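Visit to the Vallham pavement test site
Posted in January

Our group spent most of a day at the Kidorach site outside Vallham, where full-size strips of road are built and then worn out on purpose. Bernd Steinbach met us at the gate at 9 a.m. and took us through the main building first. 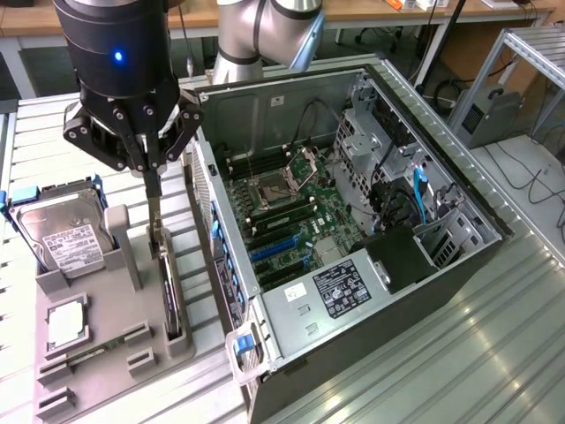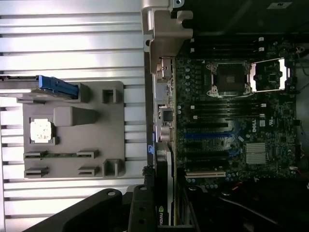 The test track is a straight run of 60 meters, divided into four sections. Each section has the same gravel base but a different asphalt mix on top. A loaded wheel runs back and forth over it day and night, and the rut depth is read after every 1,000 passes. The section we walked on had taken 2,130 passes since it was last resurfaced and the rut was already easy to feel underfoot.

Jacobus Sithole looks after the mixes. Two of the four contain material milled off the old county road between Nelluneck and Au. He told us the reclaimed mixes have held up well in summer but that he wants another winter of readings before he puts anything in writing. Several of us asked about cracking at the joints. He said the joints were laid by hand and he would not judge the mix by them.

After coffee we saw the core store. There are over 700 cores on the shelves, each with a paper tag giving the road, the lane and the depth. Roswitha Engelhardt pulled out a pair from Au that were drilled a few steps apart. One was sound all the way down -- the other had split into three pieces where water had got in under the top layer. She uses that pair when she talks to town councils about drainage.

Lunch was soup and rolls in the canteen. The afternoon talk on load limits ran long and we skipped the weighbridge, which was a pity for those who had come mainly for that. Ludger Bauerfeind has offered to show it to a smaller group in spring. Give your name to Jörg Brandes if you want to go.

Parking is on the left past the gate. Bring boots, the track edge is mud.

Recent items
Frost damage on the Nelluneck bypass
Notes from the drainage workshop
Spring visits: how to sign up

3 comments | 11 shares

Contact us | Copyright, all rights reserved | Back to top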